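Conwood Residents' Association
Minutes of the June meeting, Heken Room

The meeting opened at 7 p.m. with Njoroge Nyaga in the chair. Minutes of the last meeting were approved with one correction: the Panyasiri quote was for the back stairs only.

1. Hallway redecoration
Three wall finishes were put forward for the ground floor hallway: plain paint, a stripe, and a large floral paper. Members on the upper floors asked that their landings stay white. The floral paper had the most support, though two members thought it would make the mailbox area dark.
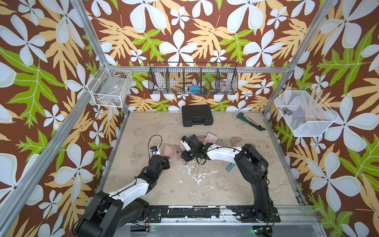 Njoroge will ask Panyasiri for a price on paper for the hallway and paint for the landings. Work would take up to four days. The front door must stay usable throughout.

2. Parking
Visitor permits run out at the end of the month. New ones will be left in mailboxes, two per apartment. The faded lines by the Clevusness Road gate are to be repainted.

3. Laundry room
The second dryer is still out of order. Agreed to replace it if the repair comes to more than half the price of a new one.

4. Other business
A request for a bike rack was held over. Bulky trash is not to be left beside the bins.

The meeting closed at 8:20 p.m.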